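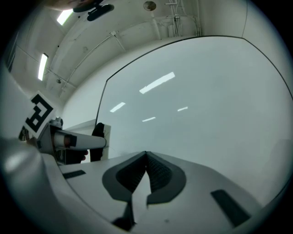
Chapter 3
The Whiteboard and Its Enemies

Sooner or later, every shared room gets a whiteboard. It arrives with a great deal of hope. Within a month it carries half a phone number, a drawing of a fish, and the words DO NOT ERASE in red, guarding a diagram that its own author can no longer explain.

Chapter 2 dealt with shelves and drawers, which at least have the decency to hide what people do to them. A whiteboard hides nothing. It is the largest piece of furniture in many workrooms that is meant to be looked at, and it gets less care than the microwave. In this chapter we treat it as what it is, a work surface that happens to stand on its edge, and we ask the same things we asked of benches and tables. What is it made of? Where should it go? Who cleans it, and with what?

By the end of the chapter you should be able to:
tell the common board surfaces apart without scratching them
place a board so that people can read it from their seats
set up a cleaning routine that survives the departure of the one tidy person in the building
decide when a board is past saving

3.1 A surface with a memory

Dry-erase ink works because it doesn't grip. The marker contains a release agent, an oily ingredient that keeps the color from bonding with the surface. The solvent dries off, the color stays on top as a thin film, and an eraser pushes it away as dust. The dust then falls into the tray, onto the floor, and up the sleeve of whoever leaned on the board to make a point.

The arrangement depends on a smooth surface. Melamine, the cheapest of the usual materials, starts out smooth and wears down with use. Painted steel does better. Porcelain-coated steel does better still and is priced by people who know it. Glass will outlast the lease.

As the surface wears, ink settles into tiny scratches and stays there. The gray haze left behind is called ghosting, and it gives a board a memory of everything written on it, including the budget. Scrubbing harder with something rough takes off the ghost and a little more of the surface, so the next ghost moves in sooner.

3.2 The trouble with shine

A glossy board wipes clean easily. It also reflects ceiling lights, and it does this best at the exact spot where someone has written the answer. Buyers tend to judge a board by standing in front of it in a showroom. Readers judge it from a chair at the back, through a long white streak.

Bhavana Chettiar, who fitted out the teaching rooms at Devadiga, handled this with a folding chair and a roll of tape. Before a board was fixed to anything, two people held it up with the lights on while a third sat in each corner of the room in turn and complained. The board moved until the complaints were bearable. She logged 18 rooms this way, and in 10 of them the final spot was on a different wall from the one in the plans. The plans had been drawn, she noted, by someone standing up.

Three adjustments are worth trying before you buy anything. Tilt the board slightly, if its fixings allow. Shift it sideways, out of line with the nearest row of lights. Turn off that row, provided you can work out which switch does it (see Chapter 7, where the labeling of switches is discussed at painful length). A matte surface cuts the glare too, though it takes more effort to wipe, and many matte boards are really meant for projectors.

3.3 Before you start

You will need access to one board for the exercises, preferably one that other people use and feel strongly about. Ask first. The Junevis case study at the end of the chapter concerns an office where someone didn't, and it runs to several pages.

Spend a day leaving the board alone and writing down what is on it in the morning and again in the evening. Note what was added, what was wiped, and what everyone carefully wrote around. Keep the list. We will use it in Section 3.4, when we come to the question of who owns the top left corner.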